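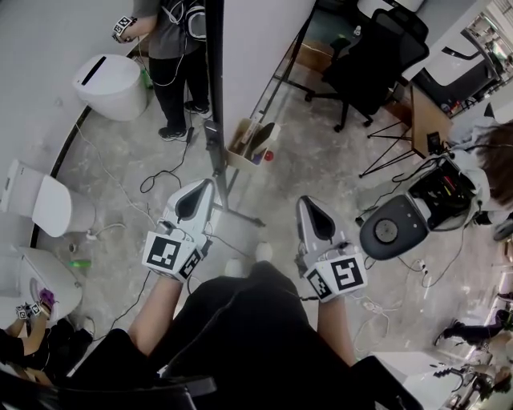 Figure 1. Toilets on the polished floor, lids closed on two of the three.

Storage and Display of Bathroom Fixtures in a Shared Ground-Floor Space
Course project report, Drorkum site

1. Purpose
The Drorkum ground floor holds bathroom fixtures, office furniture and cartons in one room of 3000 square feet. The project task was to record what stands where and to propose a floor plan that separates display items from stock. Plumbing was outside the scope.

2. Method
The floor was divided into zones on a grid. Each item was listed by type, zone and base size. Small loose objects lying on or beside a fixture were entered with that fixture. The final list has 57 entries. The drawing was made in Parkix at a scale of 1:30 and checked against tape measurements on Saturday.

3. Fixtures
Toilets were grouped by body shape, because shape sets how close two units can stand. The rounded smart toilet has no separate tank block and was drawn as an oval. The model with a square tank was drawn with the tank toward the wall. Lid position does not change the base size but does change the height, so open and closed units are marked differently on the plan.
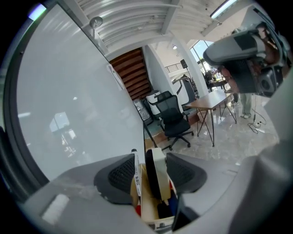 T. Balaskas

4. Furniture and cartons
The staircase fixes the circulation route. The foot of the stairs also holds a white cylindrical appliance and an item in clear plastic wrap leaning on the wall. Both are coded as movable. The mesh office chair has a five-star wheeled base and was given a turning circle on the plan. The wooden table has thin black legs and was drawn by its top.

Open cardboard boxes were harder to record. Contents were mixed, and one box had a tall cream-white piece standing upright above the rim. Height was therefore taken to the top of the contents. The whiteboard was treated as a screen.

5. Proposed plan
Zone 4 becomes carton storage. Display toilets stay on the wall side with tanks facing the wall. The stair foot is kept clear, and the wrapped item moves to Zone 2. The alternate plan, named Rurnia in the drawing set, keeps the cartons near the whiteboard and moves the table.

6. Open items
Carton weights were not measured. Zone 3 needs a second tape check near the column.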